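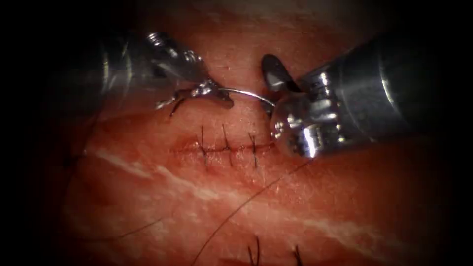
Suturing station, tissue pad, three stitches placed and the needle held between the two instruments.

From: Amancay Fuentealba
To: Members' list
Subject: Re: Open day at Gonddale - arrangements and suturing station

Dear members,

Thank you to those who replied to the notice of the Gonddale open day in November. Several of the questions overlap, and I am answering them together so that everyone receives the same information. The original enquiry from our Ratside colleagues is quoted below for reference.

> We should like to bring a group of trainees and theatre staff.
> Could you confirm (a) whether the suturing work will be carried
> out live or shown as a recording, (b) whether visitors will be
> permitted to operate the instruments, and (c) how many can be
> admitted at one time? We would also be grateful to know
> whether the room has step-free access.
> Ratside Training Office

On the first point, the suturing will be carried out live on tissue pads, with the two-arm system working on the bench and the close view relayed to the wall screen. Each session covers the same task: the closure of a straight incision with interrupted stitches, the needle passing between the left and right instruments. Visitors who have not followed this kind of work before may find it helpful to watch one complete stitch before putting questions to the staff at the bench. A short printed guide prepared by Vindolel will be available at the door.

On the second point, visitors will not operate the system during the demonstrations. There will be a separate practice bench in the Bravo room, where the hand-held needle drivers may be tried under supervision. 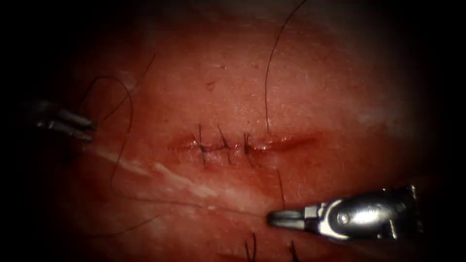
The Bravo room closes at 3.30 pm, half an hour before the main demonstrations end, and groups wishing to use it should do so early in their visit. Names should be given at the desk on arrival. Places on the practice bench cannot be reserved through this list.

As to numbers, the demonstration room admits 79 people, seated and standing. More than 823 people have registered an interest across the whole day, and for this reason groups will be admitted by timed ticket. Ratside has been allocated two tickets for each session. If a larger party is expected, please write to me directly and I will see what can be arranged in the afternoon.

There is step-free access from the east entrance. The lift to the Bravo room is small - it takes one wheelchair and one companion - and a member of staff will be on hand to assist.

Members are asked to note that photography is permitted from the public side of the barrier, without flash. Bags and coats should be left in the cloakroom. Hot drinks may not be taken into the demonstration room.

A question was also raised about pace. Each session lasts 40 minutes and a pad may not be fully closed in that time. A fresh audience may therefore join with some of the stitches already in place, and the bench staff will explain what stage has been reached.

Ticket requests should reach the office by noon on the closing date given in the first notice. Please state the name of your institution and any access requirements.

Yours sincerely,

Amancay Fuentealba
Open Day Secretary, Gonddale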